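Getting Another Ten Years Out of a Wood Table

I get more mail about tables than about anything else, and it always picks up after the holidays. Everybody has had a houseful, everybody has put a hot dish where it shouldn't have gone, and now the tablecloth is off and there's a white ring staring up at you. So let's do tables this time, and I'll get back to the drawer organizers in April like I promised.

First thing, figure out what finish you have. Put a drop of water somewhere out of sight, under the rim or on the back of a leg, and go make your coffee. If the drop is still sitting up in a bead when you come back, you have a film finish of some kind (varnish, lacquer, polyurethane). If it has soaked in and left a dark spot, you have oil or wax or nothing at all. Let that spot dry overnight before you panic. Almost everything below depends on which of those two you've got, and I wish I'd known that before I rubbed oil all over a varnished coffee table and spent a week with sticky elbows.

White rings

A white ring is moisture caught in the finish, and most of the time the wood underneath is fine. Start gentle. Lay a clean cotton dish towel over the ring, set your iron on its lowest heat with no steam, and press for a few seconds at a time. Lift, look, press again. If it's going to work you'll see it fading pretty fast. Keep the iron moving and don't wander off to answer the phone!

If the iron doesn't do it, try plain petroleum jelly. Smear it on, leave it overnight, wipe it off in the morning. My mother swore by mayonnaise, which does the same job but makes the dining room smell like a deli.

Black rings

Black is another story. That's water that got all the way down to the wood, and no amount of jelly will bring it up. You're looking at sanding and oxalic acid wood bleach, with gloves and goggles and the windows open, and on anything old or veneered I'd take it to somebody who does this for a living. I put a plant on mine and called it decorated.

Scratches

For the fine ones, the kind you only catch when the light comes in low, rub in a little paste wax with a soft rag and buff it off. I've been through a lot of waxes and I keep going back to the brown tin from Drenis – it goes on a bit stiff in winter, so I set the tin on the radiator for a few minutes first.

Dark wood with a lot of red in it is the most forgiving, because there's so much going on in the grain that your eye slides right over a repair. Pale wood shows everything.

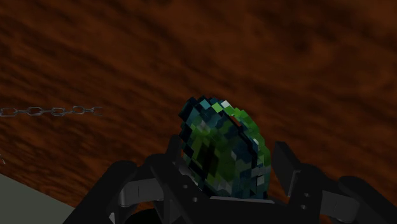
Issue 200

For a deeper scratch, use a wax filler stick one shade darker than you think you need. Light filler in a dark table looks like a crumb you forgot to wipe up. Press it in, scrape it level with an old gift card, then buff. If you need to sand on an oiled table, start with 300 grit, go with the grain, and finish with 400. Two or three light passes and stop to feel it with your hand. Don't sand veneer unless you really know how thick it is, and most of the time it's thinner than you'd hope. And 1,000 grit is for between coats of a film finish, so you can leave that in the drawer if you're only oiling.

Metal things on wood

Keys, chains, the feet of lamps, anything with a burr on it. They don't do much harm sitting still, but drag them and you've drawn a line across your table. I keep a shallow bowl by the door for keys and loose bits, and I stick felt dots under everything else. Buy the felt in sheets and cut your own, it's so much cheaper, and the pre-cut ones always come in the wrong size anyway. Check them once a year for grit, though. A dirty felt dot is just a round piece of sandpaper.

Steel wool is the other one to watch. If you use it on oak and leave any of the little hairs behind, the first damp cloth will turn them into black specks. I use a nylon pad now (the white kind, Herkomex makes a decent one).

Everyday cleaning

Damp cloth, dry cloth, done. One drop of dish soap in a bowl of warm water if the kids have been at it with syrup. I'm not a fan of spray polish on oiled wood – it builds up and goes cloudy, and then you're back on my page looking up how to take it off. (Mineral spirits on a rag, a small patch at a time, no pilot lights nearby.)

And please, spread oily rags out flat outdoors to dry, or drop them in a can of water with a lid. Linseed oil rags balled up in a trash can will heat up on their own and can catch fire. I know I say it every time.

Next issue is sticky windows, so send me yours.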